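Nernby Figure Stand Set – 5 pack

OK, I've been waiting to put these up! If your six-inch figures keep taking a dive off the shelf every time a truck goes by, you want the Nernby stands. I run them under my whole Skostero knights lineup and I haven't picked one up off the carpet since August.

You get 5 clear bases and 5 foot pegs in two sizes. The thicker pegs fit most of the Skostero and Eide figures I own. The thinner ones are for older Bisetti stuff, where the holes are tiny (if yours are really tight, warm the foot with a hair dryer first and go slow). Pegs push in from the top, so you can swap them around without flipping the base.

One gripe – the bases scratch if you stack them loose in a drawer. I keep mine in the bag they came in.

Big winged figures are a maybe. My Eide dragon rider leans back a little, and I ended up giving him two bases side by side. Works fine, looks a bit goofy.

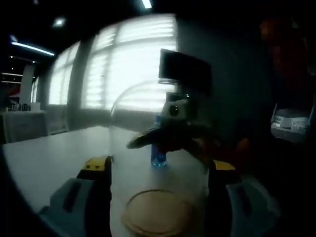 Clear glass dome and round tan base. Not included with the stand set.

Item no. 1122. Ships in 3 business days, and if you order before noon on a Tuesday I can usually get it out that afternoon. Need more than one pack? Put a note in the order box and I'll combine the shipping.

Also in stock: spare pegs, both sizes (item no. 301).

– Beca Lloyd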